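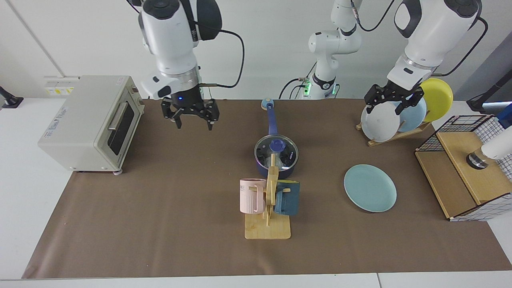 Stisitz robotics club, 18 December 2022, one long table and a $900 budget. Club lead Lanying Hao wants a noodle supper done by two arms, start to finish. Saucepan, mug tree, toaster oven, all set out on brown paper. Fifteen students, 110 test runs so far. Plates are the hard part, she says. Thin rims, and teh left gripper has to close on the white one in the rack just so.

Montri Nakpan writes the grasp code. Talks fast, eats faster. 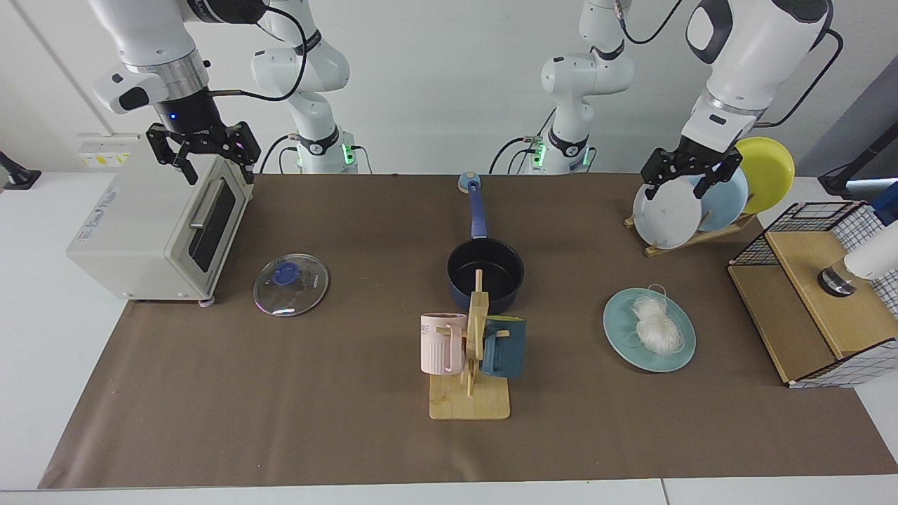
Noodles on the teal plate, lid off the saucepan.

Next up, the Lirkine student meet in Trornau. Points for clean handoffs, points off for for drops. Nakpan wants both arms moving at once. Hao wants them to take turns.
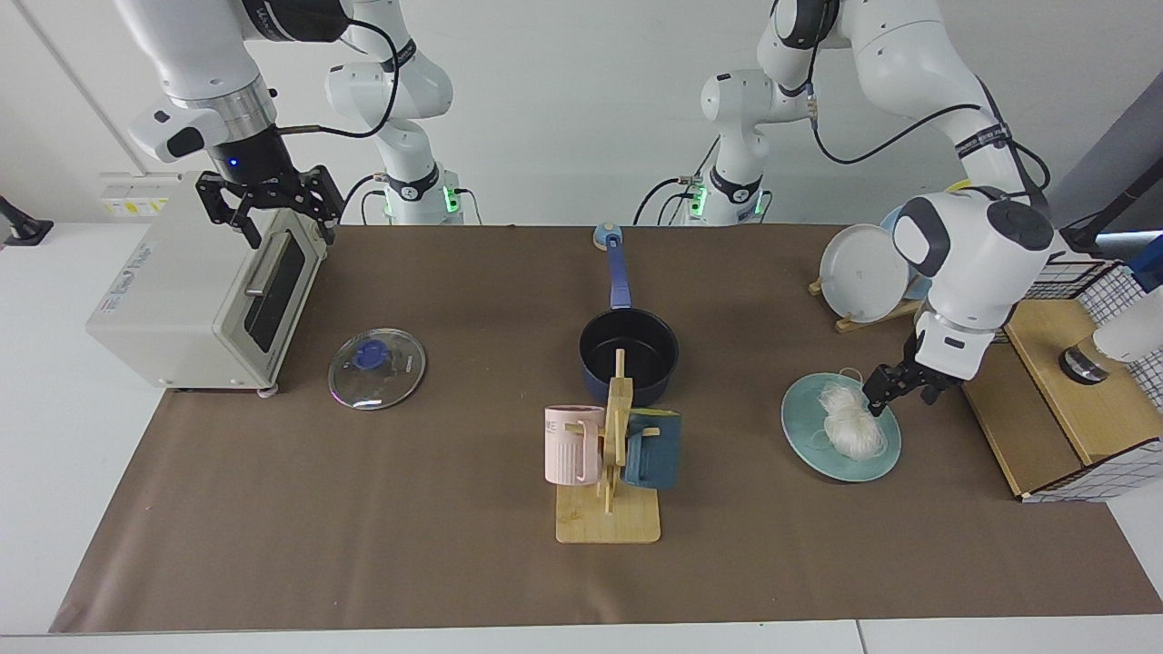
One gripper at the oven, the other over the noodles.

They argue. Then reset, run again.

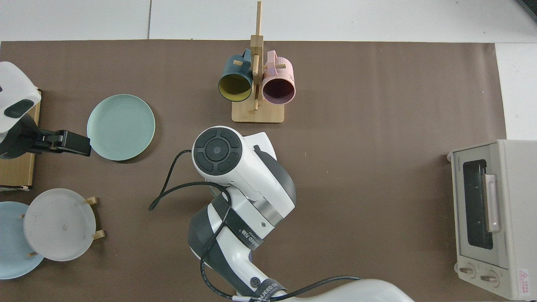

Can beginners join the club?
Beginners start in the simulator and move to the arms after a safety session with Hao.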